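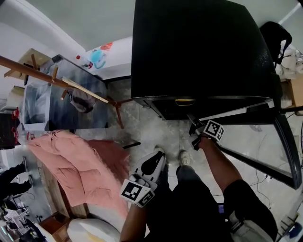 Ekness Overnight Gel Cream - anyone else on their second tub?

Posted by celeste_f
Finished tub one in January and already halfway thru the next. Combo skin, dry cheeks, shiny forehead by noon. Goes on cold and sinks in fast, or it does if you keep it chilled. I moved all my skincare to the kitchen - big black fridge, gold handle on the drawer, you've got the door open in the pic - and the gel feels so much nicer on puffy mornings. Smell is a bit cucumber, gone in a minute. Four stars from me. One off for the lid, cracked already.

Print this page | E-mail to a friend
Likes: 200

tomaspaiva
Wasn't for me. Pilled under sunscreen every single time. Tried less product, tried waiting ten minutes, still little gray crumbs along my jaw. Gave it to my sister.

celeste_f
Which sunscreen? Mine pills with the Lirnano one but not with anything else

tomaspaiva
Lirnano lol. So maybe thats it. Not buying a new sunscreen to please a moisturizer though

DeolindaS
Love the texture, don't love the price. Pimau does a gel cream for half that and I can't tell them apart on my face. Same bouncy feel. Pimau has no scent either, if that matters to you.

fvalente
Have to disagree, Deolinda. Pimau left me tight by lunch. Ekness lasts till I wash it off at night. I'm very dry tho so maybe it's just that.

DeolindaS
Could be. I'm oily. Half price still wins for me

skarphedinn_b
Does it really need the fridge? Tub says keep below room temp in summer, says nothing about the rest of the year. I put a different gel in mine once, back of the shelf, and it went grainy. Had to bin it.

celeste_f
Doesn't need it, I just like it cold. Keep it in the door, not the back. No graininess so far

fvalente
Mine lives in the bathroom. Fine.

tomaspaiva
Anyone tried the Trình sleeping mask instead? Saw it has 1,054 reviews and most are good

DeolindaS
Yes. Sticky. Pillowcase was a mess, woke up with hair glued to my cheek. Smelled nice

skarphedinn_b
I liked Trình, sorry! Thin layer, an hour before bed. People use way too much of it

DeolindaS
I used a pea. A small pea

celeste_f
ok can we go back to Ekness - did they change the formula? New tub looks whiter then the old one, and theres a bit more slip. Ingredients list looks the same to me but I threw out the first box

fvalente
Mine's the whiter one, never had the old. Will check the label tonight and post it

Comments: 16 | Shares: 3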